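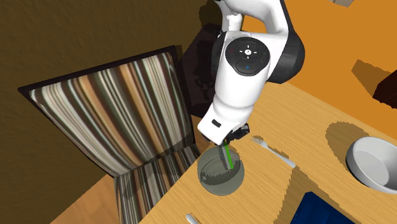 Chapter 9
The Muscles of the Forearm

The muscles of the forearm are arranged in an anterior and a posterior compartment, separated by the radius, the ulna and the interosseous membrane. Most of the anterior muscles flex the wrist and fingers. Most of the posterior muscles extend them.
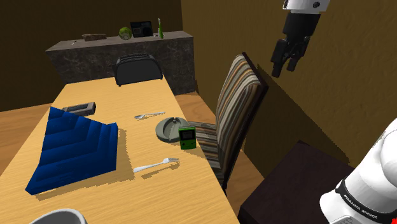 The superficial flexors share a common origin on the medial epicondyle of the humerus. Their tendons are described in this chapter from the lateral to the medial side. The nerve supply of each compartment is given at the end of its section.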